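Search the magazine Enter keyword Go

We use cookies to remember your preferences. Accept all Manage settings

The water we keep meaning to drink

There was a bottle on my desk for most of May, and I must have moved it from one side of the keyboard to the other more often than I drank from it. I suspect I'm in good company.

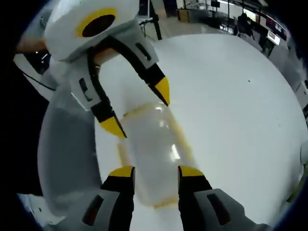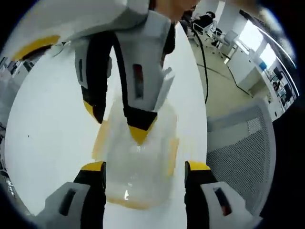
Reading time: 2 minutes

My mother kept a jug in the fridge at Grosstead, covered with a saucer, and woe betide anyone who put it back empty. It held enough for four glasses and a bit for the geraniums, and I can't remember any of us ever talking about whether we'd had enough. We came in hot from the lane, we drank, we went out again.

Working life has made it all rather more complicated. When I visited the offices at Closar, where 59 people share one small kitchen, I found that the tap was the nearest thing they had to a village pump - birthdays were planned there, and a good many grumbles aired.

Chak-lun Hsueh has worked there for years and swears by a 300 ml glass, filled at eleven and again at three. He tried a great big bottle once and found it made him feel told off. With the glass he has to get up, stretch his back and look out of the window, and he usually comes back with a bit of news.

I've borrowed the habit since, and I like it very much, though at home in Lusby the walk to the tap is only a few steps and the only one to gossip with is the cat.

Sign up to our newsletter for more stories like this Your email address Subscribe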